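Session 9: When the robot does what you asked and it still goes wrong
Course notes, Dallside simulation lab
Instructor: Natália Cardoso

Last time we got as far as the balance controller, and several of you stayed behind to ask what happens when it fails. I promised you a real case, so I have written up the one we call the Brolska fall. It is my favorite to teach from, partly because I spent most of an August chasing it and would like somebody to get some good out of that!

Brolska is the name of our simulated kitchen test, and Zandaren is the walking program it was built to check. The task sounds very simple. The robot starts from a standing pose, takes a few steps, turns toward the island, and stops close enough to reach a drawer. We ran it 30 times in a row before we let anyone near the real machine (please always do this, however sure you feel). Most runs were fine. In 2 of them the robot began its turn, swung its hand into its own upper leg, and went over sideways.

Now, the first thing everyone did, me included, was blame the floor. We had changed the friction setting that same week, and it is very tempting to point at the last thing you touched. Zbigniew Kubiak spent nearly a whole day putting the old value back and running everything again, bless him, and the robot fell in just the same way.

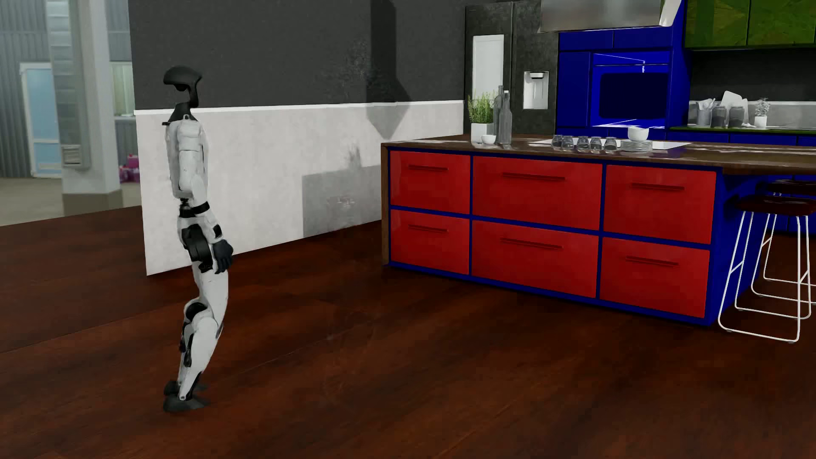 Figure 1. The humanoid standing upright in the Brolska kitchen, island and red drawers behind it. Note how close the hand is to the upper leg.

The trouble was in the arm. When the robot stands with its arm down, the hand rests beside the upper leg, and there is very little room between them. Our collision checker had been told to ignore contact between those two parts, a shortcut left over from an early model with much smaller hands. The planner therefore believed the arm could pass freely. The physics engine had never been given that shortcut, so it treated the contact as a real bump, and the balance controller had to deal with a push it had no reason to expect.

So we had two parts of one program holding different ideas about the same body. I would like you to keep that in mind when you read your own logs, as it comes up far more often than broken hardware does.

The repair took ten minutes. We removed the ignored pair, added a small margin around the hand, and told the planner to move the arm outward before any turn. We also added a rule that any contact between two parts of the robot stops the run and saves the last 10 seconds of data.

For your homework, open the Loureiro file in the shared folder, find the list of ignored pairs, and write a sentence or two about each one saying whether you would keep it. Bring your notes with you, and if you get stuck on the hip joints, come and see me before class.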